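Robots at the Skorkport open day

In December our class went to the open day at Skorkport. Hye-jin Min works there with robot arms, and she showed us a job most of us do at home: moving mugs to a tray.

A robot has no skin, so it cannot feel a mug as you can. It has to be taught where to put its fingers and how hard to squeeze.
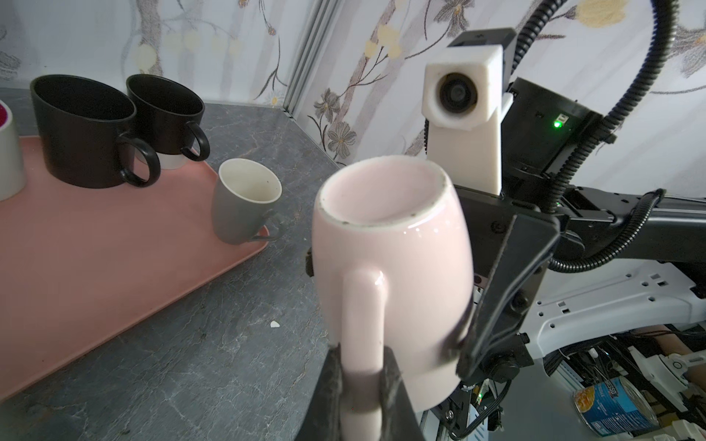

How does a robot learn to pick up a mug?
A person guides it through the job many times, and a computer looks for what the good tries have in common. Hye-jin's team used 700 tries.

Mugs are tricky. They come in different sizes, and the handle can point any way. If a robot only practised with one mug, it might get stuck on the next.

Two arms make the job harder still. Each one has to know where the other is, or they will bump.
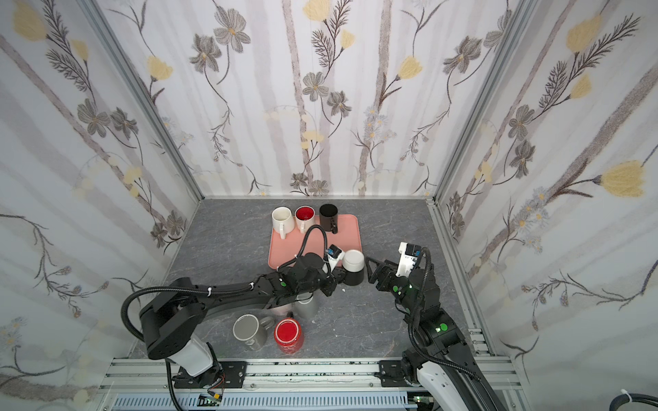 Hye-jin said they start slowly and speed up later. Amado asked if the robots could wash up too. She told him water and motors do not mix well, so that job is still for people.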